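# Berkell FH-128 Portable Hose Tester

Bench and field unit for annual service testing of fire department attack and supply hose. Revision sheet dated Tue 8 April replaces all earlier sheets.

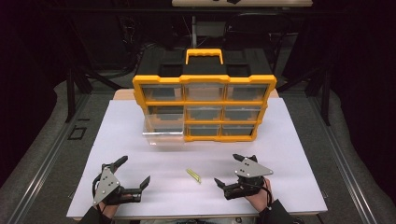 ## Application

The FH-128 pressurizes laid-out hose with water, holds the set pressure for the test period and logs the reading for each outlet. It is intended for town and volunteer departments that test their own hose at the station or on a paved lot. It does not need a pumper, so apparatus can stay in service during testing.

The unit is not a fire pump. Do not use it to supply a nozzle, a standpipe or a sprinkler connection.

## Specifications

| Item | Value |
|---|---|
| Outlets | 2, individually valved |
| Pump type | Electric, positive displacement |
| Maximum hose length per outlet | 1000 ft |
| Log capacity | 3000 test records |
| Hose ID field | Up to 128 characters |
| Inlet | Garden hose thread, female swivel |
| Gauge | Analog, liquid filled, with digital readout |
| Data export | CSV to USB drive |

Outlet adapters are ordered separately. State the thread used by your department when ordering. Departments with mutual aid partners on a different thread should order one set of each.

## Operation

1. Lay the hose straight, without kinks or twists. Connect lines of the same service test pressure only.
2. Mark each hose at the back of the coupling so that slippage can be measured after the test.
3. Open the inlet valve and fill at hydrant or tap pressure. Bleed all air from the far end, with the end cap held above the hose.
4. Close the bleed valve. Check couplings for leaks and tighten with a spanner if needed.
5. Clear the test area. Personnel stay on the left side of the line, facing the free end, at least 15 feet off.
6. Raise pressure slowly to the figure stenciled on the hose jacket. Start the timer.
7. At the end of the hold, stop the pump, open the bleed valve and wait for the gauge to read zero before disconnecting.

If a length bursts, the outlet check valve closes and the record is stored as FAIL. The second outlet keeps its pressure and can finish its hold.

Trapped air is the most common cause of injury during hose testing. Repeat step 3 if the readout climbs in jumps during the fill.

## Records

Each record stores hose ID, length, diameter, set pressure, hold time, lowest pressure during the hold and result. Slippage is entered by hand. When the log is full, the oldest record is not overwritten; the unit refuses a new test until records have been exported and cleared.

The CSV layout matches the import template in Upadhyay Station Log. Other record systems may need the columns reordered.

## Maintenance

- Drain the pump and both outlets after each test day. Freeze damage is not covered.
- Rinse the inlet screen monthly during the test season.
- Replace outlet seals every year, kit HS-2.
- Have the gauge calibrated yearly. Units sent to the Honden service shop in August should allow extra turnaround time.

## Ordering

| Part | Description |
|---|---|
| FH-128 | Tester with cart, power cord and inlet hose |
| HS-2 | Seal kit, both outlets |
| EC-25 | End cap with bleed valve, 2.5 in |
| EC-17 | End cap with bleed valve, 1.75 in |
| CV-F | Cover, fitted |

Orders and thread questions: Birgit Fröhlich, parts desk, Honden. Departments on the Ivamham joint purchasing list should put the list number on the order form.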